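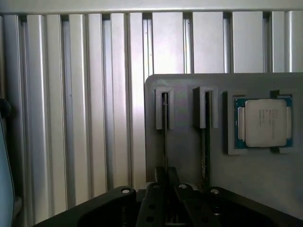

Computer refurbishment

Computer refurbishment is the work of bringing used computers back into service for a new owner. It covers checking, cleaning, wiping stored data, replacing worn or missing parts, and installing a fresh operating system. It differs from recycling, in which a machine is broken up for its materials, although most refurbishers do both to some degree.

Sources of equipment

Most refurbished machines come from offices, schools and public bodies that replace their computers on a fixed cycle. Large batches of the same model are preferred, as parts can be moved between them and the same system image can be used throughout. Machines given by households are more mixed and take longer to deal with. Some refurbishers refuse them or accept them only on set days.

Workstations — desktop computers built for design, engineering and similar work — are often kept longer by their first owners than ordinary office machines. They tend to have larger power supplies, more memory slots and more room inside, and parts for common models can be bought second-hand for many years.

Intake and grading

On arrival a machine is given a stock number and looked over for damage. The side panel is taken off and the main parts are noted. Processors, memory and drives are sometimes removed by the previous owner and sold separately, so a case may arrive with little more than its motherboard and power supply. Such a machine is known in the trade as a barebones unit.

Grading schemes vary. A common one uses the letters A to C for outward condition only, with A meaning light marks and C meaning dents, deep scratches or missing covers. Working condition is recorded separately. At the Wekier depot in Hondlow, 1114 desktop machines were taken in during one year, of which 173 were set aside for parts.
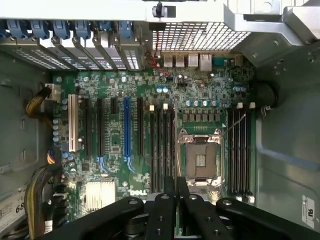

One Hondlow buyer objected in the depot's newsletter that letter grades tell a customer too little, and asked for the age of the power supply and the drive hours to be printed on every label. The depot added drive hours to its labels the following June. Power supply age was left off, as it is often hard to establish.

Socket and processor

A processor can only be fitted to a socket of the matching type. In a land grid array socket, usually shortened to LGA, the fine contacts are in the socket and the processor has flat pads. The contacts bend easily and are hard to straighten, and damage to them is a common reason for rejecting a board. An unused socket is normally protected by a plastic cover during storage.

Matching the socket is not always enough. The board's firmware must also support the processor, and an update may have to be made with an older chip in place before a newer one will start.

Memory

Memory is tested with the modules fitted in the order given in the maker's manual. Workstation boards may call for error-correcting modules, and many will not start if types are mixed.

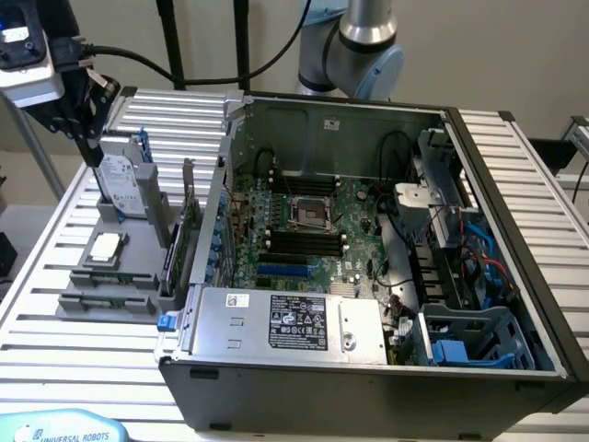 Faulty slots are found by moving a known good module from one slot to the next. A board with 2 failed slots may still be sold if the rest work and the fault is declared.

Data erasure

Drives are overwritten or, where this fails, destroyed. Solid-state drives are usually cleared with the erase command built into the drive. Irus, a small erasure firm, issues a certificate for each drive and charges a lower rate for batches of more than 500.

Sale and reuse

Finished machines are sold to the public, passed to charities or supplied to schools at reduced cost. Warranties are shorter than for new goods. The Vik scheme, which lends computers to adult learners, takes nearly all of its stock from refurbishers and returns broken machines to them for parts.

See also
Electronic waste
Data erasure
Right to repair

Page last edited 22 October 2023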